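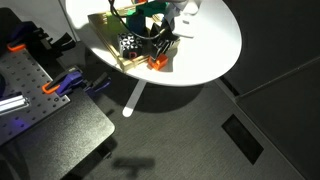 Attachment 1: tray on the oval table, block set in place

Ticket: Table wobble and tray creep
Opened by: Ermelinda Teixeira
Location: Draltthorpe, puzzle room
Table: Vellivora oval, white, pedestal base
Tray: Skimis rectangular, gold wood-tone
Status: Resolved, monitoring
Last updated: June 3, 2021

Original report

Hi all! First off, I love this table. It's the best thing we've put in the room since the carpet went down, and the oval shape means you can come at the blocks from any side without barking your hip on a corner. But it has a wobble, and I'd love some help getting rid of it.

Lean on the rim and the top dips a little, then comes back. On its own that wouldn't bother me. The trouble is that the tray creeps. I set it down on an angle, the way I like it, and by the end of a session it has wandered toward the rim and the little orange block with the stepped top has worked its way to the corner and is poking out over the table. The patterned cube (the black one with the triangles and diamonds and the red D) stays where it's put, bless it. The green and dark blue blocks toward the back will shuffle if somebody bumps the table properly.

Things I've tried already:
Turned the top a quarter turn. Same dip, different side.
Wiped the tabletop and the underside of the tray. Tray slid better than before, whoops.
Swapped the tray end for end. No change.

Reply from Navarro, furnishings desk

Thanks Ermelinda, great write-up. Pedestal tables on carpet are a bit of a favourite of mine, so let's dig in. Two separate problems, I reckon: the wobble and the creep. Please don't fix the creep first or we'll never know about the wobble.

Could you take everything off, tip the table onto a blanket and have a look at where the stem meets the top? There's a plate with 4 screws. Tell me whether any of them turn by hand. Also check the foot for a build-up of carpet fluff.

Ermelinda

Done, and what a good call! 2 of the 4 screws turned with my fingers. I snugged them with an ordinary screwdriver, working across the plate corner to corner. There was a felt of grey fluff stuck under the foot too, thick enough to peel off in one piece, which I found deeply satisfying.

Stood it back up. The dip is much smaller. Still there if I put my forearm on the rim and mean it.

Navarro

Brilliant. What's left is probably carpet give. Has the table been in the same place for long?

Ermelinda

Since April, so yes. I hadn't thought of that. There's a dent in the pile where the foot sits and it's deeper on one side.

Navarro

That'll be it. Move the table a full foot-width away from the dent. Ice cube or a damp cloth on the old spot and brush the pile up with your fingers when it's dry. Then test it bare, no tray.

Ermelinda

Moved it toward the window side and tested it bare. Pushed down on the rim in 5 places and couldn't get a dip worth mentioning in any of them. I'm thrilled!

Put the tray back with the full set in it and ran a normal session. The tray still crept, only a smidge, but it did creep. So you were right about there being two problems.

Navarro

Now we can have a go at the creep. White top, smooth tray base, nothing between them to grip. Options, cheapest first:

Shelf liner, the rubbery open-weave sort, cut smaller than the tray so it doesn't show.
Clear bumper dots at the corners. Tidy, but they raise the tray a touch and can rock if one is pressed on crooked.
Museum putty. Holds like mad, though you'd curse me every time you wanted to lift the tray.

Ermelinda

Shelf liner! I had an offcut in the drawer. Cut it well inside the tray edge and rounded the corners so they wouldn't curl. The tray feels planted now, and I can still pick it up and carry the whole lot over to the cupboard.

One leftover: the orange block. It's so light that it goes for a walk by itself if the black zigzag piece with the white stripes gets nudged into it. I tried a strip of liner inside the tray as well but it looked awful against the gold, so out it came. For now I'm parking the orange one further in at the start of each session - easy enough to remember.

Navarro

Perfectly good answer. I've noted the screws on the maintenance sheet for a re-check, as they do tend to back off again on that plate. Leave the ticket in monitoring and shout if the dip comes back.

Ermelinda

Will do. Colour me delighted, and thank you for being so patient with all the poking and leaning! Re-check is on my list with the fluff.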